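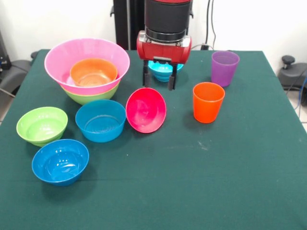
# Humix: Antworten zum Übergang in den Ruhestand

Humix ist eine Sammlung von Fragebogenantworten älterer Menschen aus Ondier und Umgebung. Gefragt wurde, wie sie die erste Zeit nach dem Berufsleben erlebt haben und was sie Jüngeren dazu raten würden. Erhoben hat die Daten das Büro Sustanard, aufbereitet wurden sie mit dem hauseigenen Skriptpaket Kos.

Stand dieser Datei: 10. März 2025.

Wer wissen will, »was glückliche Rentner anders machen«, sollte den Abschnitt über die Auswahl lesen, bevor er die CSV öffnet. Die Sammlung wurde schon für Vorträge benutzt, in denen aus einer Korrelation von Gartenarbeit und Zufriedenheit eine Empfehlung wurde. Das geben die Daten nicht her. Vielleicht gärtnern Leute, denen es gut geht. Vielleicht haben Leute mit Garten auch einfach mehr Geld, und nach dem Einkommen wurde nur in der zweiten Welle gefragt.

## Umfang

| Posten | Anzahl |
|---|---|
| eingegangene Bögen | 1.082 |
| verwendbare Bögen | 1.019 |
| doppelt kodierte Freitexte | 132 |
| Wellen | 2 |

Die Differenz zwischen den ersten beiden Zeilen besteht aus Bögen ohne Altersangabe und solchen, bei denen die Einwilligung fehlte. Sie sind in keiner der Dateien enthalten, auch nicht in den Rohdaten.

## Dateien

- `antworten.csv`: eine Zeile je verwendbarem Bogen
- `freitexte.csv`: die Ratschläge im Wortlaut, Orts- und Personennamen durch Platzhalter ersetzt
- `kodierung.csv`: Themencodes zu den Freitexten
- `bogen_w1.pdf`, `bogen_w2.pdf`: die Fragebögen beider Wellen

Trennzeichen ist das Semikolon, Zeichensatz UTF-8. Fehlende Werte stehen als `NA`. In älteren Exporten stand dafür eine Null, und in der Spalte `zufriedenheit` ist das beim Mitteln niemandem aufgefallen. Wer noch so einen Export hat, sollte ihn löschen.

## Wichtige Spalten

- `altersgruppe`: in Stufen, das genaue Alter wird nicht herausgegeben
- `ausstieg`: freiwillig, betrieblich, gesundheitlich, sonstiges
- `zufriedenheit`: Selbsteinschätzung, Skala im jeweiligen Bogen abgedruckt
- `rueckblick`: Zufriedenheit im letzten Berufsjahr, aus der Erinnerung
- `rat_ja`: ob überhaupt ein Ratschlag notiert wurde

`rueckblick` ist die Spalte, der wir am wenigsten trauen. Menschen erinnern sich an ihr letztes Arbeitsjahr so, wie es zu ihrer heutigen Lage passt. Differenzen aus `zufriedenheit` und `rueckblick` sehen nach einem Vorher-Nachher-Vergleich aus und sind keiner.

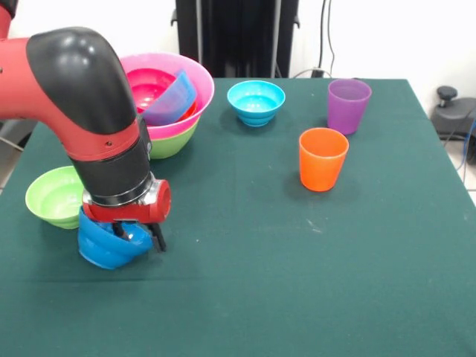 Kann man die beiden Wellen zusammenlegen?

Für die Altersgruppe und den Grund des Ausstiegs geht das, die Fragen sind wortgleich. Bei der Zufriedenheit wurde die Skala zwischen den Wellen geändert, und die Umrechnung in Kos ist eine grobe Streckung ohne eigene Prüfung. Getrennt auswerten ist sicherer.

## Auswahl

Die Bögen lagen in Bibliotheken, Arztpraxen und bei zwei Sportvereinen aus. Eine Zufallsstichprobe ist das nicht, und durch Gewichten wird auch keine daraus. Es fehlen vor allem:

- Menschen, die das Haus kaum verlassen
- Menschen mit wenig Deutschkenntnissen, denn den Bogen gab es nur auf Deutsch
- Menschen, die Fragebögen grundsätzlich wegwerfen

Der erste Punkt wiegt am schwersten. Eine Sammlung über das Älterwerden, in der die Gebrechlichen kaum vorkommen, fällt zwangsläufig freundlich aus. Die Pressemitteilung zur ersten Welle nannte die Ergebnisse »ermutigend«. Wir würden das Wort heute streichen.

## Kodierung der Ratschläge

Jeder Freitext bekam einen Hauptcode: Beziehungen, Gesundheit, Geld, Tätigkeit, Haltung oder Rest. Die doppelt kodierten Texte wurden von zwei Personen unabhängig gelesen. Bei »Haltung« und »Rest« gingen die Urteile oft auseinander. »Man muss es nehmen, wie es kommt« kann eine Lebenseinstellung sein oder die höfliche Art, ein Feld auszufüllen. Im Zweifel steht jetzt »Haltung«, wodurch die Kategorie größer wirkt, als sie vermutlich ist.

Häufigkeiten sagen außerdem wenig über den Wert eines Rats. Dass viele schreiben, man solle Freundschaften pflegen, heißt zunächst nur, dass viele diesen Satz kennen.

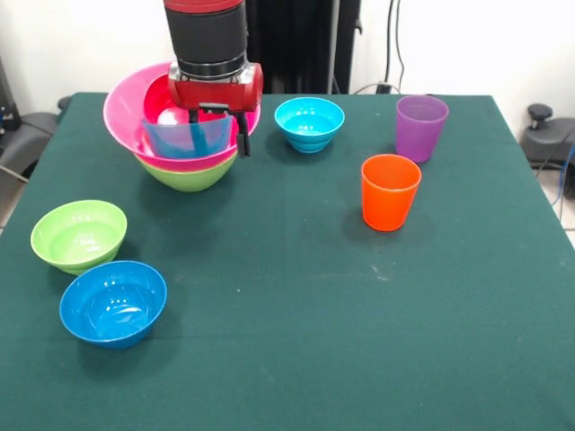 Darf ich einzelne Ratschläge im Wortlaut zitieren?

Kurze Auszüge sind erlaubt, solange die Altersgruppe nicht zusammen mit dem Ausstiegsgrund genannt wird. In einem Ort wie Ondier reicht diese Kombination manchmal, um jemanden zu erkennen. Längere Passagen bitte vorher bei Sustanard anfragen.

## Nicht geeignet für

- Prognosen über einzelne Personen
- Aussagen über Ursachen von Zufriedenheit im Alter
- das Training von Beratungsprogrammen, die älteren Menschen Empfehlungen geben
- Vergleiche mit anderen Regionen

## Bekannte Fehler

- In `kodierung.csv` sind einige Texte der ersten Welle mit dem Kürzel der zweiten versehen. Maßgeblich ist die Bogennummer.
- Kos liest Umlaute in Spaltennamen falsch ein, deshalb `rueckblick`.
- Die Korrektur der Wellenkürzel ist für April vorgesehen. Bis dahin bitte keine eigenen bereinigten Fassungen weitergeben, davon kursieren schon zu viele.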